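Feb 28, 2022

Back to the question Erlinda put to me in September: can a machine do the dull half of the housework yet? My answer then was no. My answer tonight is still no, with more detail.

Folding is the usual demo. Wiping is easier, and Clernik has had a passable counter wipe for a while. What I care about is the pass from one gripper to the other, which comes up in every chore I have listed: putting lids on boxes, sorting a drawer, emptying a dish rack. A person does it without looking. The policy has to agree with itself on where the part is, how it is angled and when to let go.

Worked on the pass with hand-held grippers, flat part, plain white surface.
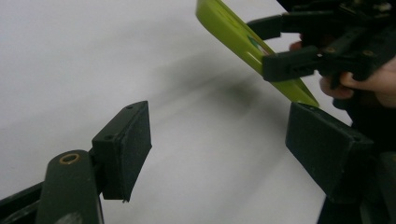 Green part in the second gripper, near pads open.

Flat and glossy is a poor combination. The rounded end gives the pads little to close on, and a few degrees of tilt turns a face grip into an edge grip. I want 200 clean passes before training anything. The log stands at 199, and 2 of those I will probably throw out for slow release.

Elfriede Steiner thinks 2000 is the real number and that shop-floor work will get there first – same part, same bin, all day. I agree on the order. Dela Peña could use a machine that only loads trays. A kitchen drawer is a harder customer.

To do: check pad screws, trim the burr on the left pad, write to Nenora about softer pad stock.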